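Travel bill for veterans clears its last vote

2021-04-01

Veterans who live a long way from a specialist will soon be able to have their travel paid for up front, after the Kincaid Bill passed its final vote with support from both sides of the chamber.

It's great news for the Prullwood district, where the push for the change began, and there was a real cheer from the public gallery when the numbers were read out. Members don't often get clapped by the people sitting above them. They did this time, and a fair few of them looked up and clapped back.

Under the old rules a veteran going to a medical appointment had to pay for fuel, meals and a bed for the night, keep every receipt, and then send in a claim. Repayment could take months. The new law turns that around. Once an appointment has been booked and confirmed by the clinic, the travel money goes into the patient's account before they leave home.

The distance test has been fixed as well. Until now, a trip had to be more than 150 kilometres each way before any overnight stay was covered, measured in a straight line on a map. Anyone who has driven from Ena to the hospital at Flosmont knows how little a straight line has to do with it. The road goes the long way around the range, there is one lane for a good part of it, and in winter the top section can be closed by mid-afternoon. From the day the law starts, distance will be measured by road, and a doctor or nurse can approve an overnight stay for a shorter trip if the patient shouldn't be driving home the same day.

That second part was added late, and it is a beauty. Eye surgery, spinal injections and some scans all leave people unable to drive for a day, and under the old scheme those patients were told to find a lift or pay for their own room.

Carers are in the bill too. A partner, adult child or friend travelling with a veteran will have their meals and bed covered at the same rate, and there is no longer a separate form for it. The form for the patient has been cut from 13 pages to two. Staff at the Prullwood clinic have already seen a draft and were told they could suggest changes to the wording, which they did, in red pen, over most of a lunch break.

The bill's supporters say 700 households across the district should be able to use the scheme in its first year. Many of them stopped putting in claims long ago because the paperwork wasn't worth the trouble, and the department has agreed to write to everybody who has claimed in the past, as well as those who started a claim and never finished it.

There was some debate along the way. A few members wanted the payments limited to appointments for injuries linked directly to service. Others argued that working out which sore knee came from where would cost more than the fuel, and would put people through another round of questions they had already answered. The broader version won, so the scheme covers any specialist appointment a veteran is referred to, including mental health, hearing and dental surgery.

Telephone and video appointments got a good airing as well. Everyone who spoke was in favour of them where they suit the patient, and the bill makes it clear that choosing to see a doctor in person can't be used as a reason to refuse travel money. That line came straight out of the evening meetings held in Ena and Kincaid last year, where people stood up one after another and said they were happy to talk about test results on a screen but wanted to be in the room for the hard conversations.

Those meetings deserve a lot of the credit. The one in Kincaid, the town the bill is named after, filled the hall and spilled out onto the verandah. People brought shoeboxes of fuel dockets. One family had worked out what they'd spent getting to Flosmont and back for a year of treatment, and the sum was read into the record word for word when the bill was introduced.

It hasn't all gone the district's way. The bill started out with money for a second transport van to run between Prullwood and Flosmont, and that was dropped before the final vote. The existing van will keep running to its current timetable. Supporters say they will try again at the next budget, and the minister's office has said it will look at passenger numbers once the new payments have had time to settle in. A proposal to cover trips interstate was also put aside, although patients who can't get the treatment they need any closer can still apply under the hardship rules.

Payments under the new scheme start in September. Until then the old rules apply, so keep your receipts for any travel before the changeover. Claims for earlier trips can still be sent in after that, and will be paid at the old rate.

To be ready for the start, veterans are being asked to check that their bank details and home address are up to date. This can be done by phone or at the front counter of any of the district's clinics. If you have moved since your last claim, bring something with your new address on it – a power bill or rates notice is fine. You don't need to apply again if you are already on the system.

Information sessions are planned for Prullwood, Ena and Kincaid over winter, with the Flosmont session to be held at the hospital so that patients who are already there for treatment can drop in. Times will be put up at the clinics and in the libraries once the rooms are confirmed. Carers are very welcome, and so are younger veterans, who have been the least likely to claim in the past and who stand to gain plenty from the change.

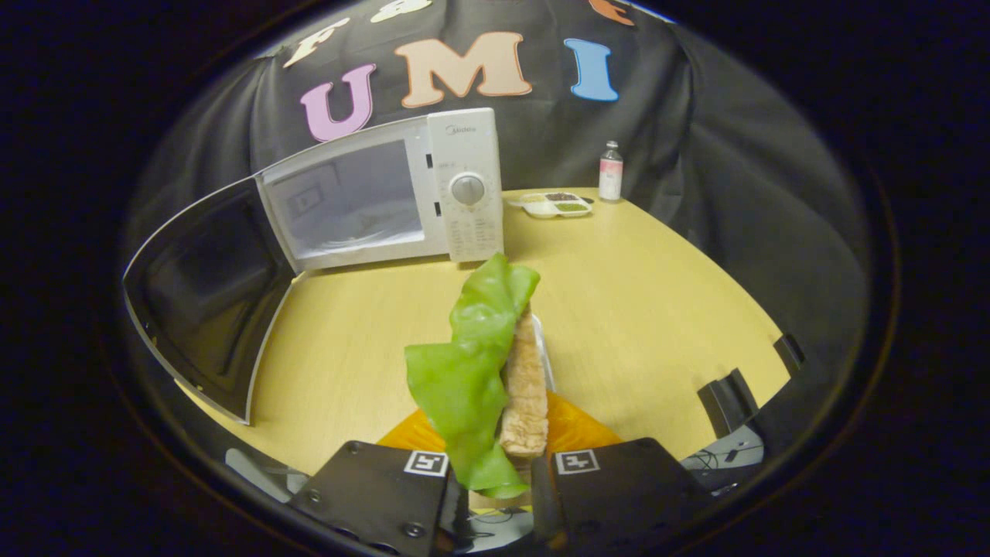

Sessions will run for an hour, with time afterwards to sit down one-on-one with someone who can go through the new form. You can bring it home to fill in if you'd like to take your time. Large-print copies will be on hand, and anyone who can't get to a session can ask for a call back instead.

After so many years of dockets and waiting, it's a cracking result for a part of the state that is used to being told it's too far away. Well done to everyone who turned up, wrote in or made the long drive to speak.

Contact the newsroom | © 2021 Prullwood district news. All rights reserved. | Back to top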